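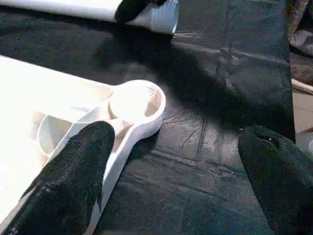

Automation at Godska: what changes for the people at the table
Project report by Kaisu Hyvönen
Supervisor: Liesbeth Van der Linden
2020-01-23

1. Background
Godska is a small workshop which handles white plastic parts for other firms. Its largest customer is Coppens. Until last November all the handling was done by hand. Then the workshop took into use a robot arm with a two-finger gripper, and I was allowed to follow the work for 15 days.

My question was simple: what do the workers do now that they did not do before?

2. Method
I sat beside the work table and wrote notes. I also interviewed 7 workers, each one alone. Two of them did not want to be recorded, so for these I have only my own notes.

3. Results
The workers told me that the handling itself has become a smaller part of their day. More time goes to preparing the parts, because the gripper has to come to a thin wall or a ridge from a suitable direction. One worker called this "laying the table for the robot".
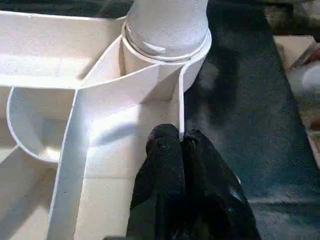 The parts with many compartments were named as the most difficult. A person turns such a part in the hand without thinking. For the robot, somebody must decide which wall the fingers should go to, and this knowledge belongs to the oldest workers. They were not asked about it when the arm was bought, and three of them mentioned this to me.

Opinions about the pace were mixed. The target is 300 parts in a shift, before it was 200. Some said their wrists hurt less. Others missed talking, as they now stand further from each other.

4. Limits of the study
I visited only one workshop. A comparison with Flikthorpe was planned, but I did not get permission in time. The night shift is also missing from my material.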